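Kivari Fix-It Room Opens Its Small Parts Library

1 May 2022

If you have ever torn a kitchen drawer apart looking for one tiny screw, I have some good news. The Kivari fix-it room on Pacheco Street opened its small parts library this weekend, and I spent most of my Saturday in there (I had planned on 20 minutes, ha).

The idea is pretty simple. People bring in the odds and ends that pile up at home, the spare hinges and springs and picture hooks and those little rubber feet that fall off everything, and the room sorts them into plastic boxes with snap lids. If you need something, you come in, find the right box, and take what you need. No card, no fee. There's a jar by the door if you feel like dropping in a dollar, and I did, because I walked out with a cabinet latch I have been hunting for since October.

The library got going after Pledow, the hardware store on the corner, cut back on selling loose pieces. You used to be able to buy one washer there. Now it's a bag of 2 dozen or nothing, and I have so many bags. I brought in a grocery sack full of leftovers and felt pounds lighter going home, even with the latch in my pocket.

Sorting is the part I didn't expect to like so much. They put you at a table with a heap of mixed stuff and you just go at it. I got springs first and then asked for fasteners, and before I knew it I was arguing with the woman next to me over whether a cup hook counts as a hook or a screw. (Hook. It went in with the hooks.) The count as of closing time on Saturday was 1351 pieces sorted, written in marker on a sheet of paper by the coat rack, and there was still a whole milk crate nobody had gotten to. I'd guess half of it was drapery hardware. Where does all the drapery hardware come from?

A word on the boxes. They went with the flat, see-through kind with partitions inside, and I think that was a smart choice. You can get a decent idea of what's in one without popping every lid on the shelf. The first plan was coffee cans, and a few of those are still sitting on the bottom shelf with masking tape on them, mostly nails. I have nothing against a coffee can, but try finding one particular hinge pin in there!

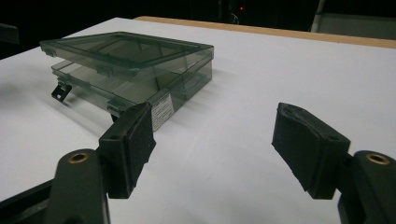

The one thing I'd change is the labeling. I wear readers and I still had to hold a couple of boxes up to my nose to make out the print. I mentioned it at the desk and was told that bigger labels are on the list, along with a better lamp for the back table. In the meantime, bring your glasses. It also helps to bring the broken thing with you, or at least the screw that still fits it. I saw a man try to describe a toilet seat bolt with his hands for a good long while, and he went home without one.

Please snap the lids shut when you put a box back. One of the trays went over on Saturday afternoon and we were all down on the floor picking up thumbtacks, which is a great way to meet your neighbors but hard on the knees.

They can still use small hinges, drawer pulls in pairs, furniture glides, and any kind of empty divided box in good shape. They don't want batteries, light bulbs, paint, or anything rusted solid. Electrical parts are a maybe, so ask first. If you have an old Clima window fan with the knobs still on it, they would love to see you, as those knobs came up three separate times while I was there.

The library is open Saturdays from 11 to 4, same door as the fix-it room, down the ramp on the parking lot side. The front door sticks and is staying locked until somebody planes it. Street parking was fine when I got there and terrible when I left. Kids can come and sort as long as a grown-up stays with them, and there's a bin of big wooden knobs and plastic curtain rings set aside for the younger ones.

I'm going back next Saturday with the rest of my washers.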